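Kanulach opens 2026 equipment planning calls to small shops and home-based operations

BOLTVILLE, Nov 15, 2025. Hi, Emiliano Villaseñor here. I run equipment planning at Kanulach, and this is the second time they've let me write one of these myself, so bear with me. The short version is that starting today, any shop, studio, laundry or repair business can book a free planning call with us before spending a dollar on gripping or handling equipment. Up to now we only did these for customers who already had a purchase order in the works, and I've been grumbling about that for two years.

Why I grumbled: most of the budget trouble I see happens way before anybody signs anything. Somebody watches a demo, falls in love with an arm, gets the price of the arm, and writes that number on the line for the whole project. Then come the fingers, the pads, the mounts, the spare pads (people forget the spare pads every single time!), the training hours and the floor space. By the time I hear from them the money's gone and I'm the guy with the bad news.

So the call works backward. We start with your stuff. What are you picking up? Is it soft, is it stiff, does it fold over on itself, does it have a shape that fights you? I'd much rather see a pile of your real items on a table or a bed than a spec sheet. Hand-held grippers are a great way to get through this part. They're cheap next to an arm, you can hand one to a coworker over lunch, and you learn a lot about what your fingers need to do before you've committed to anything with a motor and a service contract.

Cloth and odd shapes are the two things that wreck people's plans, in my experience. Everybody budgets for boxes.
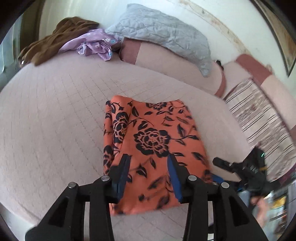
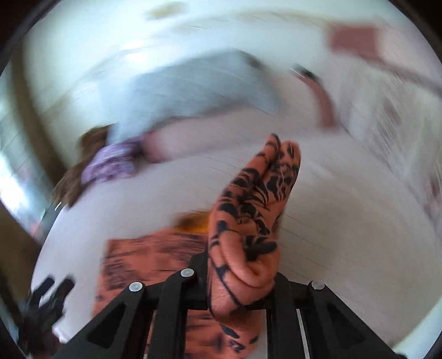
Hand-held grippers at work: folded orange floral fabric (first photo) and a hand-shaped object with black markings (second photo).

Okay, money. We're putting aside 200 planning calls between now and the end of March. Each one comes with a written worksheet you get to keep, and you can take it to any supplier you like. Yes, including the ones across town. I had to argue for that part and I won.

If you want to try things out at your own place afterward, we have a starter kit called the Gundico. It's two hand-held grippers, a set of replacement pads and the worksheet in printed form, and it rents for $277 a month. There's no minimum beyond the first month. If you end up ordering equipment from us, the first month's rent comes off the bill. We have 58 kits on the shelf right now and more on order, so there may be a short wait if everybody reads this on the same day, which would be a nice problem for me to have.

For folks who want a person on site, my team will come out for a full day for $2,000, travel included if you're in Boltville or Cuesta. Outside those two towns we'll quote the travel separately. Please do the phone call first. A good number of you won't need the visit, and I'd rather you put that money toward pads.

A few things worth having handy when you call:

The items themselves, or at least a decent mix of them, with the annoying ones included. Leave the pretty ones for the brochure.

Whoever does the job today. I love owners, I'm married to one, but the person with their hands on the work knows where it goes wrong.

A budget number, even if it's a bad guess. We've never laughed at one.

Your calendar for the year. If your busy season starts in March, then buying in February is going to hurt, and we should talk about renting through the rush and buying after.

I also get asked whether we'll tell somebody not to buy. We will, and we do. Sometimes the right plan is a better table and another pair of hands, and the worksheet has a box for that. My boss has asked me to mention that we sell equipment too. We do! It's good equipment.

Calls run 45 minutes and are available in English and Spanish, weekdays only. Booking is open now through the planning page on the Kanulach website, or you can phone the Boltville office and ask for the planning desk. Kits can be picked up at the Boltville counter or shipped. The Cuesta office is handling site visits but doesn't stock kits yet, so please don't drive over there looking for one.

About Kanulach

Kanulach sells and rents gripping and handling equipment to small and mid-sized businesses, with offices in Boltville and Cuesta. The company also offers finger and pad fitting, operator training and equipment planning.

Media contact: Emiliano Villaseñor, Equipment Planning, Kanulach, Boltville office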